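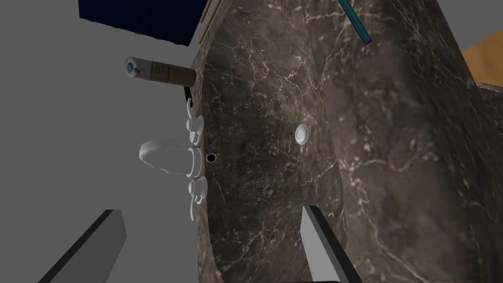
Re: [sim-grippers] Wrist camera view and finger length in the sink scene

From: Trygve Bråten
Date: 13 Jan 2023
List: sim-grippers

The render at the top is from the wrist camera in the washbasin scene, with the gray two-finger gripper. I am answering the questions below in order.

> We are trying to choose between the short and long fingers
> for the Hornedmont tasks. In December you said the long ones
> were blocking the camera. Is that still a problem, and does it
> matter for faucet handles? Also, did you stay with the Flodska
> controller or move to Cabello? We only have time to set up
> one of them before the next round.

On the camera: both fingers still come into the bottom of the view, one on the left and one near the center. I can live with that. The drain is clear, and so are the spout and both of the cross handles. What I lose is the lower part of the bowl behind the finger near the center. If your task has small objects down in that part of the basin, use the short fingers or add a second camera.

I tried tilting the camera up to get the fingers out. That worked, but then the fingertips were gone from view at the moment of contact, and the policy did worse on the handles. I put it back.

On finger length: I ran 35 trials per finger set on the upper handle, same start poses, same controller. The long fingers turned the handle 30 times. The short ones were a little behind, mostly from the palm touching the spout before the fingers had closed. I have not run the lower handle with the short set yet, so please don't read too much into this.

One warning about the stone texture. The basin is dark brown with thin white veins, and the depth-from-stereo module I was testing followed the veins quite well, but it made a mess of the white drain. If you use plain rendered depth you won't see this at all. I would test on the veined stone anyway and on a plain one too, and keep the numbers apart.

The bottle lying by the rim is a separate pick task. With this gripper I approach across the bottle, not along it. Coming in along the length, one finger hits the basin edge. The teal rod on the other side is there as clutter and I have no grasp results for it.

On controllers: I stayed with Flodska. Cabello gave smoother paths in free space, but it kept pushing after contact and I had to set the force limit by hand for every object. Flodska needed 2 changes from the defaults, the grip speed and the contact threshold. Both are in the config I posted, revision 1255. Older revisions have the finger offsets swapped, so check that before you compare anything with mine.

If you can run the short fingers on the lower handle at Gernthorpe, send me the logs and I will add them to the table.

Trygve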